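Kondesell Garment Care Text Set

A collection of care instructions, fibre statements and symbol notes copied from labels on second-hand clothing. It was put together to test text parsers on short, badly punctuated labelling language. Maintained by Ruth Yupanqui; label transcription checked by Despina Todorova.
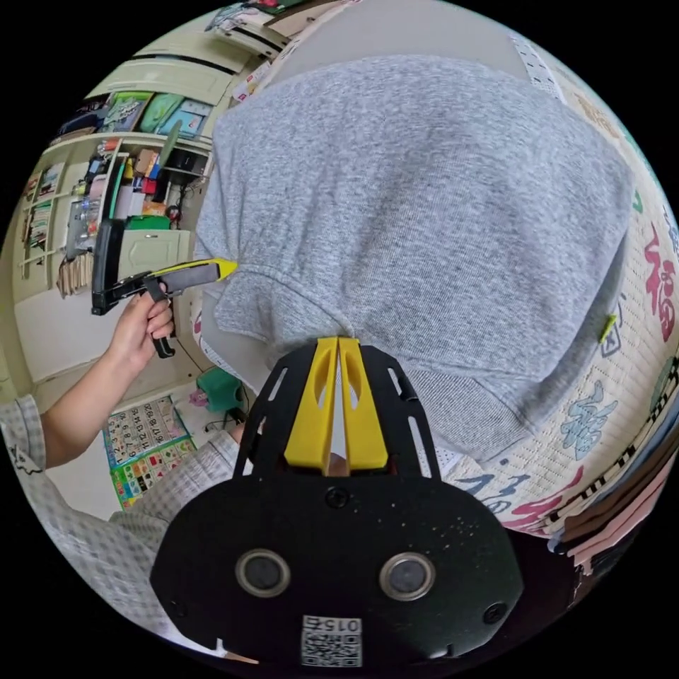
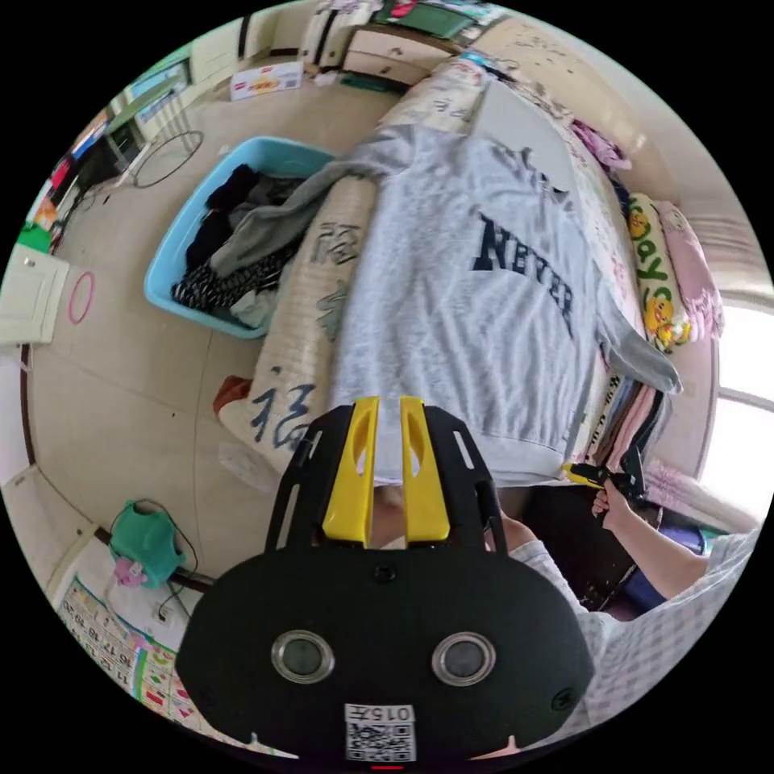

Grey sweatshirt.

Contents

labels.csv - one row per label, 2,000 rows
fibres.csv - fibre names and percentages, linked by label_id
symbols.csv - care symbols written out as words
splits/ - train and test lists

Of the 2,000 labels, 1,295 are in English only. The rest carry two or more languages, and these are kept in a single text field in the order printed. 849 labels state a country of origin.

Fields

label_id: integer, stable between releases
garment_type: one of 6 values (top, trousers, skirt, dress, outerwear, other)
raw_text: as printed, line breaks replaced by a vertical bar
wash_temp: degrees Celsius, blank if not stated
tumble: yes, no or blank
notes: free text

Transcription rules

Spelling mistakes on the label are kept. Letters that have worn away are replaced by a question mark, one per missing letter where the number is clear. Percentages that do not add up to 100 are left alone - the Amel checker will flag them, and the flag can be ignored.

Known problems

Hooded and unhooded tops share one garment type. Older rows from the Koltdale shop have no symbols. "Wash separately" and "wash with like colours" were merged in the March release and have not yet been split again. Lining and shell fibres are sometimes swapped in coats.

Loading

Files are UTF-8 with a header row. The Zamani loader expects commas inside raw_text to be quoted; spreadsheet exports sometimes drop the quotes, so check the row total after saving.

Corrections should give the label_id and the corrected raw_text.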